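Section 4: Table Reset and Polishing the Gold Flatware

If you skipped ahead to this section, go back and at least skim Section 3 (Dish Pit and Drying Racks), because everything below assumes your flatware has been through the machine and has come out to the drying rack. I'm Korkor, I wrote most of this guide, and I have reset the booth tables at Stostlow more times than I'd like to add up. Salamatu Dogbe fixed my spelling and put in the bit about vinegar.

4.1 What you need before you start

Get it all together first. I know it's boring, but walking back and forth for one cloth is how a ten-minute job turns into a half-hour one.

- Polishing cloths from the Fonley drawer (lint-free only, please don't use the fuzzy ones, they shed all over the glasses)
- A flatware tray
- The small spray bottle of diluted white vinegar
- Tumblers and plates for the table you're resetting
- A bin for anything that fails inspection

The Fonley cloths come in packs of 50. When you open the last pack, write it on the order sheet by the phone.

CAUTION: The gold on our forks, knives and spoons is a coating. No steel wool, no scrub pads, no powder cleaner, and no silver polish! Silver polish is made for silver. It will take the shine right off and you can't put it back.

4.2 Clear and wipe the table

1. Take everything off the tabletop except the table sign. Lift the sign when you wipe, then set it back down.

2. Wipe the marble with the pH-neutral cleaner (the Sowah bottle). Spray the cloth and not the stone. I like to go from the bench side toward me so I'm not leaning into a wet patch with my sleeves.

3. Dry it right away with a second cloth. If you let it air dry you'll get streaks, and on a pale top they show up the second the lights come on.

4. Check the bench seat for crumbs, especially down the back of the cushion. A soft brush works better than a cloth here.

CAUTION: Vinegar is for the flatware only. Lemon and vinegar both etch marble, so keep the spray bottle on the cart and off the table. Same goes for drinks with citrus in them. If somebody spills one, get it up fast and tell whoever is closing.

4.3 Polish the flatware

5. Set your tray down where you can reach it without stretching. Knives, forks and spoons can share a tray while you're working, they only have to be sorted at the end.

6. Hold the piece through the cloth with one hand and rub with the other. Keep a fold of cloth between your skin and the metal the whole time. Bare fingers leave prints, and gold shows prints like nothing else I've ever cleaned.

7. Work from the handle up. Do the bowl of a spoon last, inside and then outside, with a light twisting motion. For forks, push a corner of the cloth between the tines. For knives, wipe from the back of the blade with the edge facing away from you.

8. Stubborn water spot? One spray of the vinegar mix on the cloth (over the cart!), rub, then go over it again with a dry part. If the spot is still there, it may be wear in the coating, so into the bin it goes and we'll look at it later.

9. Change cloths when yours feels damp. A damp cloth just moves the water around.

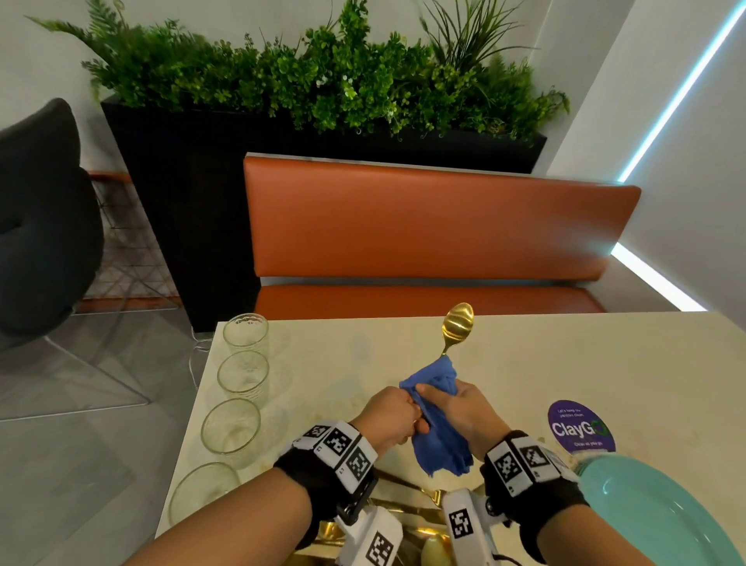 Spoon polishing with a blue cloth, the tumblers along the left of the table.

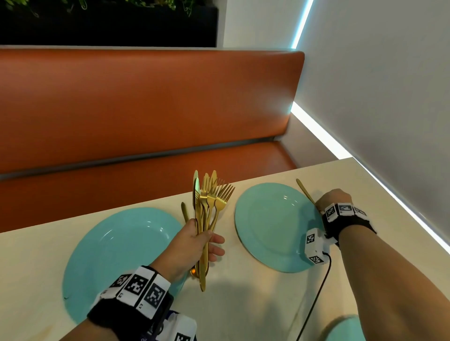

Forks and knives gathered in one hand, turquoise plates on the table.

Can I put the gold flatware away straight from the dishwasher and skip the polishing?
Please polish it first. Water left sitting on the coating dries into spots, and spots that have been there overnight take three times the rubbing. If you're really slammed, at least dry every piece with a clean cloth and do the proper polish before the next service.

4.4 Set the places

10. Plates go down first, one in front of each seat. Hold them by the rim, and keep your thumb off the part people eat from.

11. Gather the flatware for the whole table in one hand, handles down, and deal it out with the other. It feels clumsy for the first few tables and then you'll wonder why you ever carried the tray around. Hold the bundle by the handles only.

12. Knife on the right with the cutting edge toward the plate, fork on the left. Spoons go outside the knife if the table is having soup or dessert. Otherwise leave them in the tray.

13. Tumblers go above the knife, right way up. Hold each one near the base when you place it. Check the rim against the light for lipstick. The machine misses lipstick all the time and I have no idea why.

NOTE: If you're only staging a table and the places won't be laid until later, line the tumblers up along one side so there's room to work in the middle.

4.5 Last look

14. Sit down on the bench for a second. Yes, really! You see smudges from a guest's height that you'd never see standing up.

15. Straighten anything crooked, turn the sign so it can be read, and take your cart with you.

16. Used cloths go in the mesh bag and get washed with no fabric softener. Softener leaves a film and then the cloths won't absorb anything, which I learned in August with a whole load of them.

4.6 Storing what's left over

Flatware that isn't going on a table gets sorted by kind and laid flat in the lined drawer. Give it 30 minutes on a dry towel after polishing if you used the vinegar mix. Don't wrap it in plastic, and don't leave it standing in a wet caddy overnight.

Replacement pieces are from the Retidard range, item 3897. Put that number on the order sheet along with how many you need and which piece (knife, fork or spoon). Section 5 covers the coffee station.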